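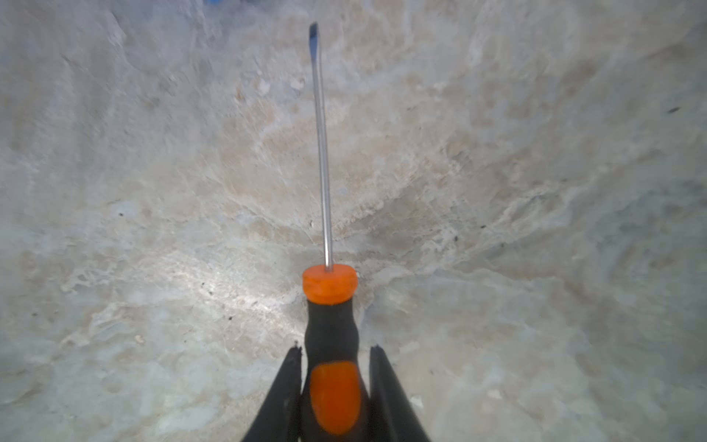
Schlitzschraubendreher zwischen den Greiferfingern, gesehen von der Kamera am Greifer.

Über uns

Schön, dass Sie zu uns gefunden haben! Wir sind Nilura, ein kleines Softwarehaus in Plistholm, und wir schreiben die Programme, mit denen Roboterarme nach Dingen greifen, sie halten und sinnvoll weiterbewegen. Arme bauen wir keine, Greifer auch nicht (nun ja, einmal haben wir es versucht, das Ergebnis hält heute die Tür zur Teeküche auf). Unsere Arbeit beginnt dort, wo die Kamerabilder ankommen, und sie endet, wenn die Gelenke ihre Sollwerte haben.

Gegründet wurde die Firma von Vija Petrauskas, die vorher lange in der Instandhaltung gearbeitet hat und sich dort über Anlagen geärgert hat, die bei jedem verrutschten Teil stehen blieben. Angefangen haben wir zu sechst in einem ehemaligen Nähatelier, mit einem gebrauchten Arm und einem Drucker, der nur bei gutem Wetter wollte. In dem Atelier sitzen wir immer noch, inzwischen allerdings auf zwei Etagen, und wer uns besucht, wird ziemlich sicher erst einmal im falschen Stockwerk klingeln. Das macht nichts, wir kommen gerne herunter!

Woran wir arbeiten

Unser wichtigstes Produkt heißt Endale. Es schätzt aus den Bildern einer Kamera am Handgelenk, wie ein Werkzeug im Greifer liegt, und gibt diese Lage an die Bahnplanung weiter. Das klingt nach einer Kleinigkeit, aber gerade bei Handwerkzeugen steckt viel darin. Ein Schraubendreher hat einen dicken, geschwungenen Griff und einen sehr langen, dünnen Schaft, und schon eine kleine Neigung am Griff macht sich vorne an der Klinge deutlich bemerkbar. Dazu kommen blanker Stahl, der das Licht spiegelt, und Untergründe mit Adern und Flecken, auf denen man Kanten findet, wo gar keine sind. Mit solchen Fällen beschäftigen wir uns am liebsten.

Das zweite Produkt, Nerdale, ist die Werkbank dahinter: Aufnahmen sichten, Greifversuche vergleichen, einen Regler noch einmal mit alten Daten laufen lassen. Ursprünglich war es nur für uns gedacht und sah auch so aus. Dann fragte eine Kundin, ob sie es mitbenutzen dürfe, und seitdem gibt es eine richtige Oberfläche, ein Handbuch und sogar eine Suchfunktion, die wir uns selbst schon lange gewünscht hatten. Die Testsammlung, gegen die jede neue Version läuft, umfasst derzeit 1.361 Griffe.

Wie wir arbeiten

Neue Projekte beginnen bei uns mit einem Besuch. Wir schauen uns Ihre Teile an, Ihr Licht und Ihre Tische, und wir reden mit den Leuten, die täglich an der Anlage stehen. Danach bekommen Sie von uns eine ehrliche Einschätzung, auch wenn sie lautet, dass eine einfache Halterung besser wäre als unsere Software.

Einmal im Jahr, meistens im April, laden wir Kundschaft, Nachbarn und Ehemalige zum offenen Labor ein. Es gibt Suppe, Kuchen und Vorführungen, und wer mag, bringt ein eigenes Werkzeug mit und schaut, wie Endale damit zurechtkommt.

Wenn Sie Fragen haben, schreiben Sie uns oder rufen Sie an. Vormittags erreichen Sie meistens Vija selbst.

Stand: 18. Juli 2021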